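# Three months with the second-hand electric van

I said I'd write this up once the novelty wore off, and I think it mostly has, so. Back in the winter I sold the old diesel estate and bought a used electric van from a chap in Skudstead. It had 33 thousand miles on it, one dented rear door, and a heater that took its time about things. I'd been circling the idea for ages and what finally did it was the estate failing on emissions for the second year running (I was fond of that car, but not fond enough to buy it another exhaust).

The van isn't glamorous. It's white, it's boxy, the radio has a mind of its own, and the seats are the sort you wipe down. I love it anyway! It pulls away from the lights like something half its size and I can hear myself think on the ring road, which I hadn't managed in years.
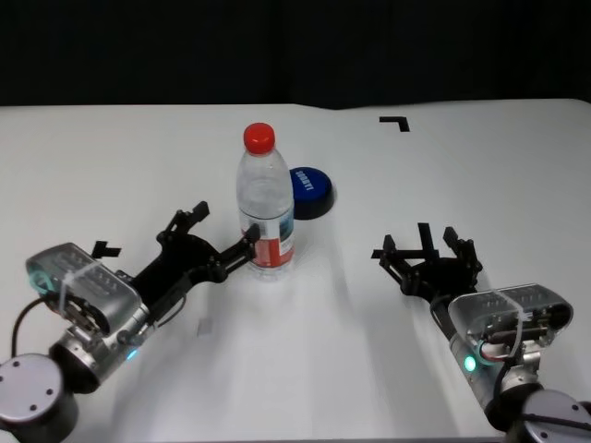
Range is the thing everybody asks me about, so let's get into it. The dash promised me 120-odd miles on the day I collected it and I have never once seen that number again. In cold weather, with the heater going and the back full, I plan on a good deal less. I've changed how I pack for longer runs too, and there's always a bottle of water in the door pocket now, the ordinary clear plastic kind with a red screw cap, plus something to eat, as a charging stop can turn into a wait if both plugs are taken. The door pocket is a bit too shallow for it and it comes out on roundabouts, so if anyone has found an organiser that fits these vans, please tell me.

Charging at home has been the easy bit. I had a Stovex wall box fitted by the side gate, and the electrician, Hrvoje Pavlović, was in and out in a morning once he'd worked out where the previous owners had hidden the earth rod. I plug in when I get back, the box starts itself in the small hours on the cheap rate, and that's that. The cable is stiff as anything in the frost and I do wish I'd paid extra for the longer one. I have to reverse in every time, and with no rear window that means a lot of leaning out.

Away from home is more of a mixed bag. I did a trip up to Koddale to collect a dresser for my sister and stopped at the services on the way back. Seven chargers, three of them with the screen off. The one I got was fine, and quick enough that I'd barely sat down before it had put almost 59 per cent in. The one next to it wouldn't talk to the poor woman's card at all. She'd tried the app, the card and the phone number, and in the end she moved over to mine when I left. I gather the same site was no better for anyone else that week.

What I hadn't expected was how much I'd enjoy the regen braking. You lift off and it slows itself down, and after a few days you hardly touch the pedal. I now drive my mum's petrol hatchback like a complete learner. She has asked me to stop offering.

I put a shorter version of this on the owners' forum to see whether my winter numbers were normal for a van this age.

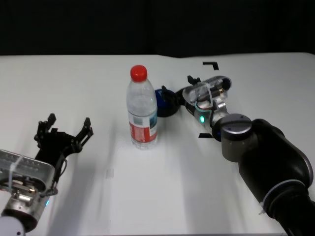
Nataša Radulović wrote back that hers does much the same in the cold, and that I should warm the cab while it's still plugged in so the battery isn't paying for it. She also reckoned the tyre pressures on the door sticker are for a fully loaded van and worth checking properly, and that I'd see a big change by June without doing anything at all.

I've tried the warming-up trick for a fortnight and yes, it helps, and getting into a warm cab is lovely in itself. The tyres turned out to be low on the nearside, both of them. I've booked it in for a brake fluid change and to have somebody look at the heater, and I still need to decide about the dented door. The quote I got was more than I'd like, and the door does shut if you give it a proper shove.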